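Speaker notes: Wording and handling of funeral notices
Maricel Padilla, Darkport Funeral Directors' Study Day, November
Session 2, after coffee

Start on time. The room at Prondcombe has to be cleared by 11.30.

Opening

Introduce self: arrangements office at Darkport, notices desk before that. Rosalinda Lacson will take questions on newspaper deadlines at the end, as she handles the Stestia and Srithong editions.

Scope of the talk: the paid death notice and the service announcement. Obituaries written by editorial staff are outside it. So are social media posts by the family, except where they conflict with the printed notice.

Slide 1. What goes in

Full name, with the familiar name in brackets where it was in daily use. Age, if the family wants it. Place of residence. Place of death only on request. Service time, building and full address. Committal details if public. Flowers or donations. Contact for the funeral director.

Point to stress: the order is for the reader who is deciding whether they can attend. Time and building should sit together in one sentence. Splitting them is the most common layout fault.

Slide 2. The audit

We went through 71 notices placed from the Darkport office. Eight needed a correction after publication. Of those, five had the wrong time or the wrong building. The rest were spelling errors in surnames, mostly of married daughters.

Pause here. Ask who keeps a record of corrections. Do not wait long for an answer.

Slide 3. Proof procedure

Read the draft back by telephone, spelling every surname. Then send it in writing. One named relative approves it. Where two relatives disagree, the notice is held until the person who signed the arrangement form confirms the text.

Confirm the booking with the church or crematorium before the notice is released, even if it is already in the diary. A provisional slot is not a booking – two of the five came from this.

Slide 4. Length and cost

Most notices at our office run to roughly 500 characters. Papers charge by the line, and column widths differ, so quote from the actual layout. Long lists of relatives can be moved to the order of service. Offer this early, before the family has seen a price.

Slide 5. Changes after release

Telephone the paper first, then email. Update the website notice the same hour. Put a card on the door of the original venue if the building has changed. For a Monday service, check who is on the weekend rota at the paper.

Close

Handout is on the side table. Hand over to Rosalinda.

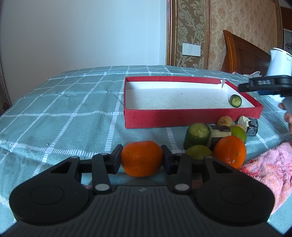
Reading time: 2 minutes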